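Imprimer | Envoyer par e-mail

15 janvier - par la rédaction

La médiathèque de Bretik rouvre, et quelle réouverture !

Les habitants l'attendaient depuis septembre : la médiathèque de Bretik accueille de nouveau ses lecteurs, avec une salle de lecture agrandie et 2000 nouveaux titres en rayon. Romans, bandes dessinées, beaux livres - il y en a pour tous les âges, et le fonds musical a doublé !

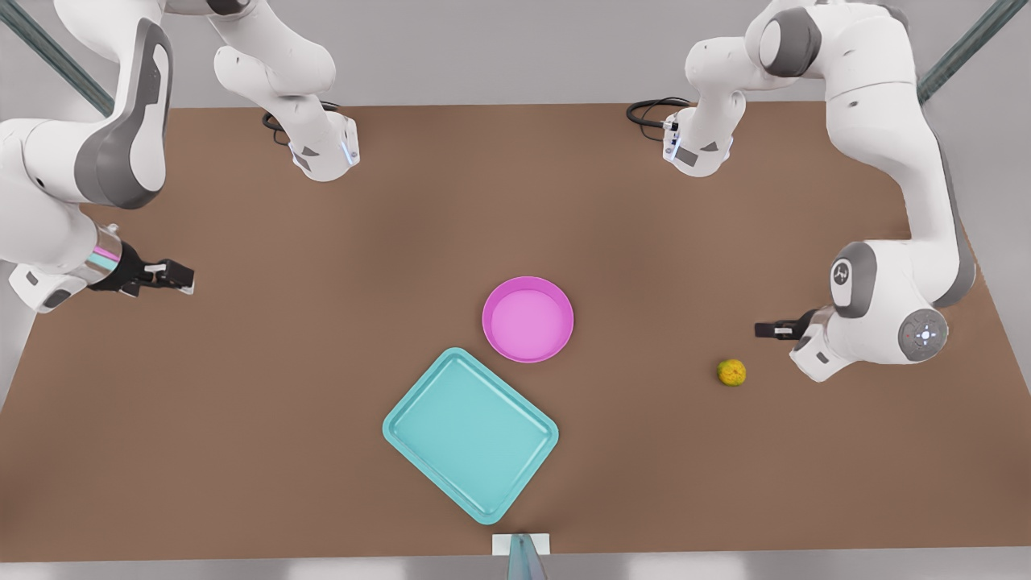
Le prêt reste gratuit pour les habitants de Bretik et de Norell. On peut emprunter jusqu'à 31 documents à la fois, de quoi tenir tout l'hiver. Le coin des petits, côté jardin, est une vraie merveille, et l'heure du conte y reprend dès cette semaine.

Autre belle nouvelle, la navette de Sevar s'arrête désormais juste devant l'entrée.

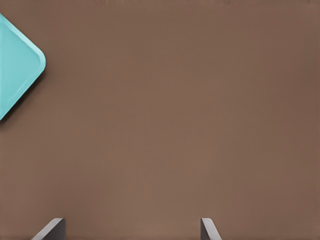
Une soirée lecture pour commencer

Lectures à voix haute, soupe et musique : 100 places sont proposées, sur inscription à l'accueil. Venez nombreux !

Dernière mise à jour : ce matin, 9 h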